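Section 4: Folding cloths and filling the basket

Now that your Stoltlow basket is out of its wrapping, we can get to the part most households enjoy, which is putting it to use! Give yourself a clear stretch of table and a few unhurried minutes.

1. Lay the pad flat in the bottom of the basket and smooth the corners down with your fingertips.

2. Set the basket to one side of the table, with the long side toward your work, so that you have plenty of room left for folding.

3. Take one cloth at a time and put it down in front of you. It may be a wrinkled heap at this point, and that's fine.
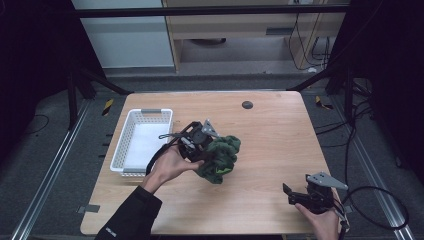
Katherine Londoño wrote to us that she always looks for the label first, turns it to the underside, and only then starts pulling the corners out, and that her green cloths have come out square ever since. We tried it her way and liked it so much that it's now step 4.

4. Find the label, turn it face down, and spread the cloth from the middle outward.

5. Fold in half, then in half again, pressing lightly along each fold (no need to iron anything).

6. Stand the folded cloths on edge in the basket, like cards in a box. The Stoltlow holds up to 124 ounces of dry linens.

Note: If the pad creeps up at one end, take everything out and lay it again.

Caution: Put away dry cloths only, and never lift a full basket by one handle. Use both, please, even for a short trip across the kitchen.

Washing the pad is covered in Section 5.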